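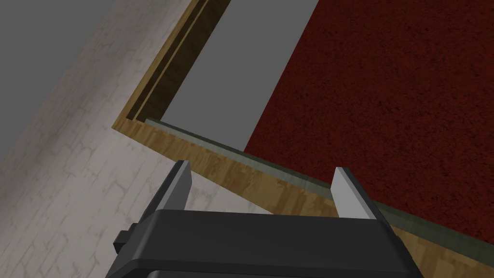

Teleoperation in simulation – wrist view
Gripper open, both fingers clear. The wooden frame and its grey-green strip lie directly ahead, with the red textured surface beyond.

About this gallery
Dalura is the Grendcombe set of remotely driven demonstrations. The operator steers the simulated arm with a hand controller and closes the fingers with a trigger. The set holds 357 demonstrations, 122 of them recorded in February. Runs longer than 200 seconds are left out.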